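Punness Wipe-Down Dataset, Gym Edition
Grusetti Data Products

Egocentric recordings of people cleaning gym equipment, sold for training manipulation policies on cloth, upholstery and contact-rich wiping. Recorded in Cenville at head height. License is per site, with no limit on derived models. 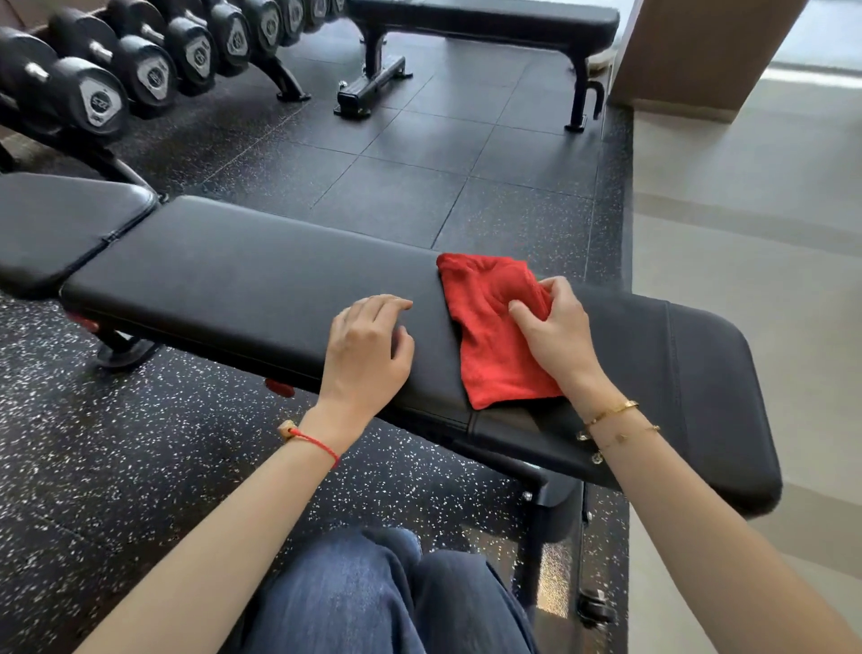

Two-handed wipe, adjustable bench, red towel.

What is in the package

138 episodes, 30 frames per second, split by station. Each episode covers one piece of equipment and carries a text instruction, start and end marks for each stroke, and hand pose for both hands. Pose is estimated, so expect drift where the fingers go under the cloth. Episodes with a dropped towel are kept and tagged.

Storage is roughly 700 GB at full resolution. A half-resolution copy is included on the same drive. 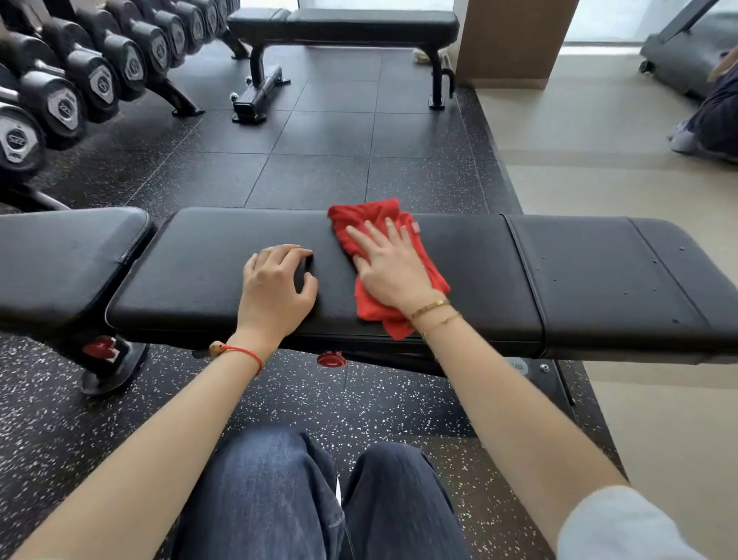 Cloth state is the hard part of this task, and it is labeled separately from hand state. Annotators mark the towel as flat, folded, bunched or hanging at each stroke boundary. A bunched red towel against black vinyl, with the left hand resting flat on the pad beside it, segments well; dark cloth on dark pads does not, and those episodes sit in their own folder. Labels for the idle hand were added in October and replace the earlier single-hand format.

Conversion scripts for the Chowdary loader ship with the drive. Other loaders will need a small adapter - the field list is in the readme. Timestamps are in milliseconds from the start of the episode.

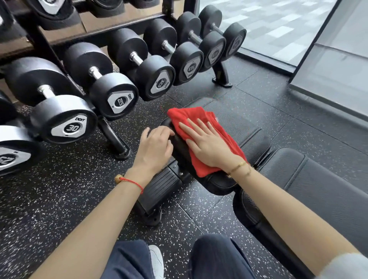 Coverage labels are coarse. Each pad is divided into zones and a zone is marked done once the cloth has passed over it. There is no force data, and cleanliness is not scored.

Held-out set: 29 episodes, not included in the 138. Available on request to license holders.

Delivery: encrypted drive or direct transfer.
Sample: three episodes, same format, no license needed.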